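February 2019

I have been in Salinas two weeks now and I still wake up thinking about the hanging. Today Gisela Bustos came to the gallery with her measuring tape and a bag of oranges, and we worked until my arms were hurting. The large landscapes of Forough Shirazi do not want to be on the long wall. We put them there, we took them down, we put them there again.

Forough paints the fields from memory, in her kitchen, with the curtains closed. She told me on the phone that she would prefer 20 small works in one room to any big one alone. I understood her, but the big ones are already framed and the framing has cost 3,513 dollars, so they will hang.
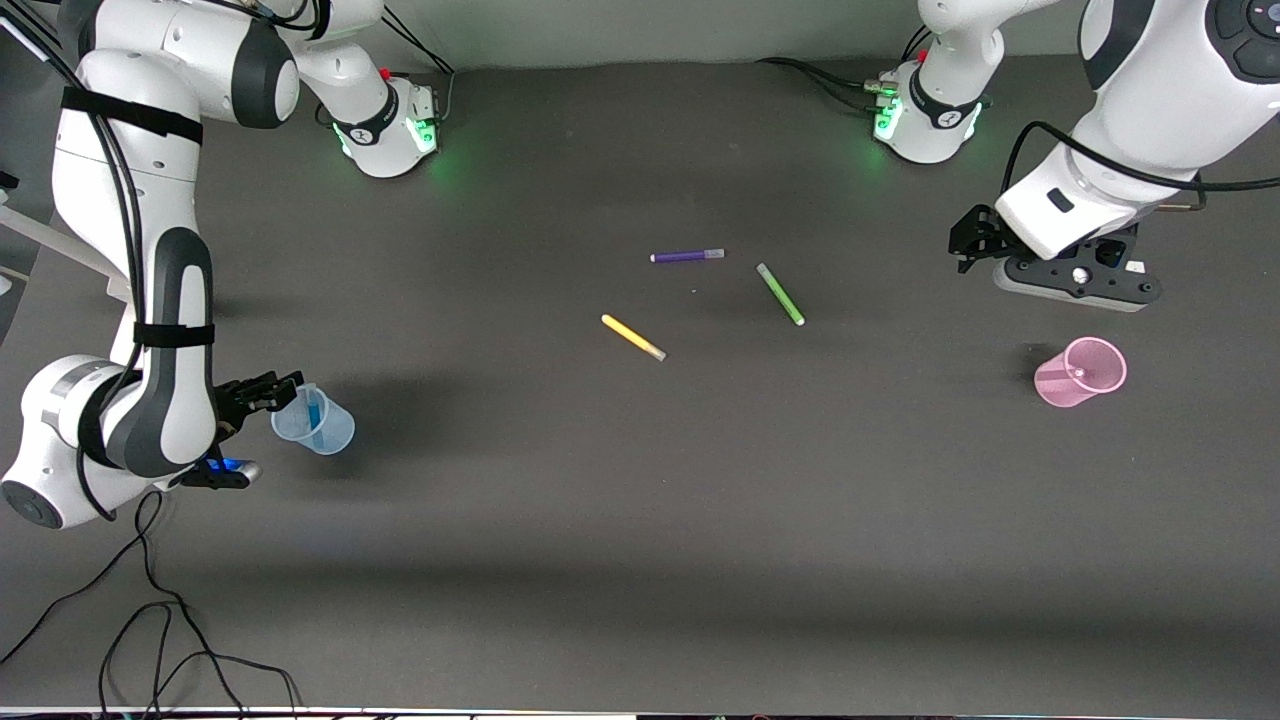 Two white arms, green lights on.

After lunch I wrote the wall text again. My first version was full of heavy words, and Anayeli Escobedo crossed out almost half of it with a pencil. She was right – I write like a catalog when I am afraid of my English. The new version begins with the irrigation canals and says nothing about "practice" or "dialogue."

Jacinto Barrera called about the show in May. He wants sculpture outdoors, in the old orchard, and he asked if I would choose the artists with him. I said yes too fast. I must ask him tomorrow who pays for the transport.

Oranges were very sweet. I kept two for breakfast.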